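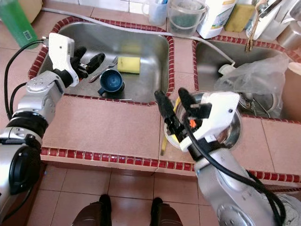 **Ticket: Nollano sink cell, left gripper slipping on thin edges**
Status: open, parts on order
Priority: medium (grumbling, but it runs)

G'day all, picking this one up from the July backlog. The complaint was that the left hand keeps losing its grip on thin stuff and the right hand is fine. The cell's the usual two-arm Wetero setup at the double sink, Solheim controller, nothing exotic. The counter on the left arm had 1,671 closes on it when I started, and we don't normally see pad trouble until 3,000 or so on the schedule, so I went in thinking cable rather than rubber.

**First go: cables**

Powered down, pulled the left loop off the gripper housing and reseated the plug. Had a good feel along the whole run for kinks while I was there (none, lovely). I gave the loop a bit more slack where it bends back towards the arm, then did the same on the right for good measure. Powered up, ran the open/close test, both hands clean, no faults in the log. So much for my cable theory!

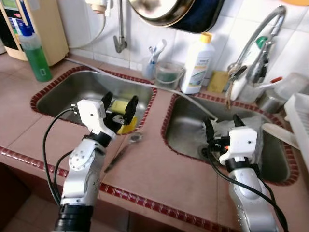
Soft things were never the problem, by the way. I had the left hand on sponge for a fair while and didn't get one grip warning out of it. Sponge squashes, the pads get heaps of contact and everybody's happy. If you're trying to reproduce this fault, don't bother with anything squishy, go straight to glass or cutlery.

**Second go: thin edges**

Changed over to the lid routine and watched the wrist feed and the force trace side by side.

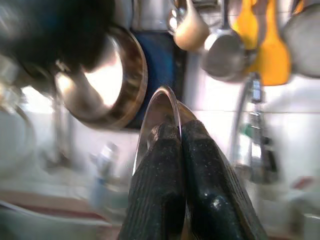

Bingo, sort of. The trace wobbles right as the load comes on, then settles at a lower number than it should. Force setpoint is correct, I checked it twice against the Oretti sheet. My money's on muck in the ridges, with a bit of wear underneath. I wiped both pads with a damp microfibre, let them dry, re-zeroed the fingers and ran it again. Better, but still dropping 5 per cent under setpoint, and that's enough to trip the warning on a bad day.
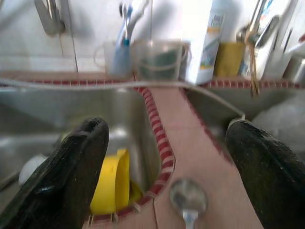
Where I've left it:

- Counter is at 1,816 closes now, please note it down before you reset anything
- New pad set ordered for the left hand, I'll fit it when it lands
- Wipe the pads at start of shift until then, and no solvent, it makes the rubber go shiny
- Keep the left hand on sponges and mugs, give the lids a miss
- If the warning comes up on the *right* hand, add it to this ticket, don't open a new one

One for whoever has the manual: does the re-zero want the fingers fully closed or just touching? The sheet says one thing and the controller prompt says the other. I went with fully closed.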